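Rultora Tests the Clear Box Promise and Comes Away Half Convinced

LAING, 08/03/2021. Home storage retailer Rultora today published the results of its summer snack storage trial, which asked 81 households in Laing and Flivton to keep all their packaged snacks in one large clear plastic box for 70 days.

The claim under test is a familiar one: if you can see the food, you will eat it before it goes stale. Rultora sells clear boxes and would have liked a better answer than the one it got.

Households logged 1327 snacks going in. At the end, 339 were still there, many of them at the bottom.

"People have been told for years that a see-through box will fix the cupboard," said Yatziri Olvera, who ran the trial. "It lets you see whatever is pressed against the wall. The middle is as much of a mystery as it ever was."

Calum Urquhart, who took part in Flivton, was blunter. "I had a drawer of snacks I forgot about. Then I had a box of snacks I forgot about. The box did look nicer."

Mixed shapes caused most of the complaints. Flat pastries stood up well along the sides, while round jelly cups slid over one another and small pouches sank. Several homes tipped everything out on a bed to sort it, and a few found that one cup or packet never made it back in.
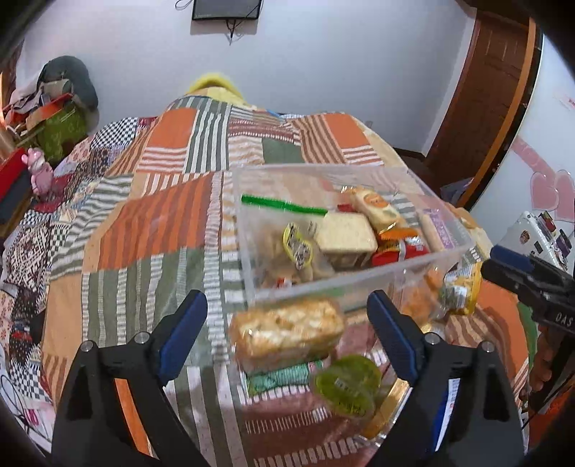 What Rultora Will Change

The company will drop the line "See it, eat it" from its Namton range in August and print a fill guide on the lid. It makes no promise that anyone will read it.

Press contact: Yatziri Olvera, Rultora, Laing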